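Visit notes — Parry open day, 2025-09-04

Writing this up fast before I forget half of it. Me and Natsumi Kinoshita went over to Parry for their open day, mainly to see the two-arm cell, because that's the thing we keep putting in the equipment plan and then taking out again. Kidus Tesfamariam showed us round. Good host, talks quick, didn't try to sell us anything. Llinos Jarman was supposed to come too but got pulled onto the Trerico job.

## Getting in

Parking is round the back, ignore the front gate. Sign in, badge, coffee (decent). Group of 20 for the intro talk, then split up. Ask for the small group if you go next time, the big one spends ages in the machine shop and that's no use to us.

Intro talk was mostly company history. One slide worth writing down: their spend on the last cell split by category, and the arms were a smaller slice than I'd assumed. Tables, power, grippers, cables, guarding, people's time — all of that together came to more than the arms. Asked for the slide, Kidus said he'd check. Natsumi has a blurry phone picture of it.

## The two-arm cell

What we came for. Two UR arms over one table, small foam cubes, a pink bin. Sorting and placing work, nothing heavy. They picked cubes on purpose: cheap, all alike, and if a gripper squashes one you get another out of the bag.

Things I wrote down standing there, in no order:

- Each arm has its own pendant. Seems obvious but our draft budget has one pendant line. Fix.
- Table top is brown paper with blue tape for the grid. I had a line for a machined, engraved top. Kidus said they priced one, then went to paper and tape and have never gone back. When it gets scruffy they peel it and do it over.
- Side table is right up against the work table. Pendants live there. We have drawn ours on the other side of the walkway, which is silly, you'd be walking back and forth all day.
- Two-finger parallel grippers on both arms. Same model on both so one spare covers either. We'd been looking at two different ones.
- Power strips right at the table edge. Plan the outlets early, he said that twice.

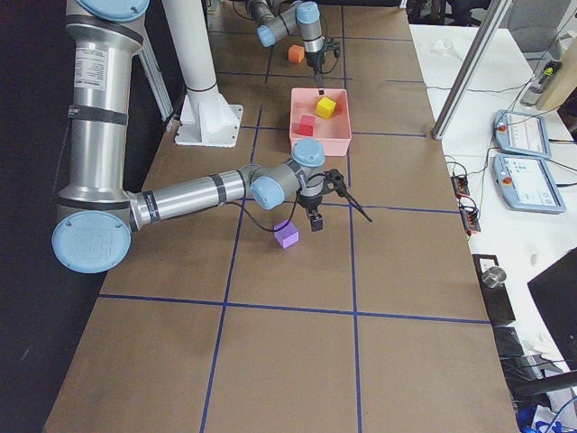

## Money

Sat down with Kidus and Eusebio Arango (he does their purchasing) for the last part. This was the useful bit, should of started here.

Eusebio's order for buying things, more or less how he said it:

1. Table and mounting first. Bolt pattern, weight, floor. Everything else hangs off this.
2. Arms, both at once if you can. They bought one and then the other, and paid delivery and install twice.
3. Grippers, plus one spare. Plus fingers, which wear.
4. Power and network. Get the electrician in before the arms show up.
5. Sensors and computers last. Prices move and you'll change your mind anyway.

His spares rule: if it costs under $1,000 and would stop the cell, have one on the shelf. Cables are top of that list. He showed us the reorder sheet and the last batch of cable ties, sleeves and connectors was $437, which I would have never put in a budget at all. We have no consumables line. Adding one — tape, paper, foam cubes, cable bits.

Lead times: he was told one thing and got another. The second arm was quoted quick and took 26 weeks, mostly a hold-up with the integrator. They now plan for the long number and are pleased if it's early. Our plan has everything landing in the same month. Not happening.

Also asked about used arms. Eusebio isn't against it but wants the service history and hours in writing, and wants to see it run before any money goes over. The reseller they tried, Vutumgate, had no paperwork for half their stock so that ended there.

Service contract: they skipped it the first year and took it the second. He wouldn't say which was right. Natsumi thinks skip, I think take it, we argued about this the whole drive back.

## Second bench

Short look at the Ploketti bench down the hall. Single arm, bigger table, not running when we were there. Less to learn for us. One good idea, a printed card on the wall with part numbers for every consumable so anyone can reorder without asking. Copying that.

Lunch was sandwiches. Fine.

## What changes in our plan

- Two pendants, not one
- Drop the engraved top, use paper and tape for year one. Puts a fair bit back in the pot
- Same gripper both arms plus one spare
- Move the side table in next to the cell, redo the floor drawing (Natsumi)
- New line for consumables and cables
- Electrician quote before we sign for arms. Nia Gwynne has a contact from the last fit-out
- Stretch the schedule, use the long lead time
- Service contract still open

Still need from Parry: the cost slide, the name of the outfit that did their pedestal mount, and wether the base plate pattern is standard or they had it drilled specially. I emailed Kidus from the car park, will chase if nothing by the end of September.

Llinos, if you want to see it yourself they're happy to have people back outside open days, just give them some notice. Bring a tape measure. I didn't and had to pace out the gap between the benches, so don't trust that number on the sketch.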